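# Two Hands, One Pile of Cloth

The Josgate workshop spent August trying out hands. The arms stayed the same the whole month, and so did the controller, a Plakis unit. Only the ends were changed.

First came a two-jaw gripper from Fastano. It was quick and took 14 minutes to mount. On a single flat sheet it did well. With layers it often picked up 2 at once and had no way to tell.

The Jõgi hands have fingers and wear black gloves. They are slower, and each finger needs its own tuning. Over 3,000 grasps, though, they dropped less cloth. The team now has one hand press down while the other pinches a corner and lifts.
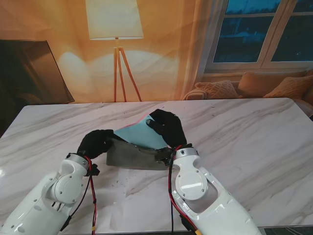
A reader in Plakis's user group wrote that gloves wear through at the fingertips and should be counted in the price. Josgate changes them every 70 hours and keeps a log.

Wrist cameras are next on the list, with the Fastano jaws going back on for a second round.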